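Bought a new phone in April. The Pimidlow 20, from the Juten shop near the bus park. A thread, since you people keep asking in my DMs and I am tired of typing.

The box says 52 megapixels. I have photographed my lunch with every one of them and it is still rice.

Price: the tag said one thing, the man said another, and my cousin Zainab Lawal said a third thing in a voice that made the man go and find his manager. We paid Zainab's price. Take a Zainab.

Charging. 30 minutes gets me from dead to just over half. The poster in the shop window promised "a full day in the time it takes to drink tea." I would like to meet whoever drinks tea like that.

Battery is good though. I forgot the charger at my uncle's place and the phone lasted till the next evening, with maps on and two long calls about a generator.

Storage is where they get you. It comes with a pile of apps you did not ask for. One is a compass. One is a second compass. Neither can be deleted.

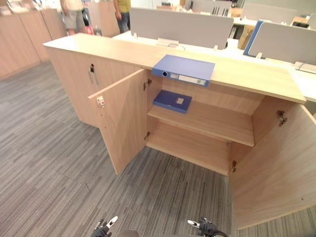 Vol. 3, No. 4, p. 20

Back after food. Somebody asked about the fingerprint reader. It knows my right thumb very well and treats my left thumb like a debt collector.

Calls are clear, both SIMs work, and the speaker is loud enough that the whole bus now knows my dentist's opinion of me.

I counted my old photos before moving them over: 1240. At least half are screenshots of other phones I was thinking of buying.

Lawal Ogundipe in the replies says I should have waited for the Darko. Lawal has been waiting for the Darko for two years. Lawal is replying from a phone with no back cover.

The case they give you free in the box is the Binholm one, clear plastic. Mine went yellow inside a month. It now matches my kitchen.

Would I buy it again? At Zainab's price, yes. At the price on the tag, I'd get last year's model and spend the change on suya.

Warranty card says to register online. The website says to use the card. I'll update if either of them gives in.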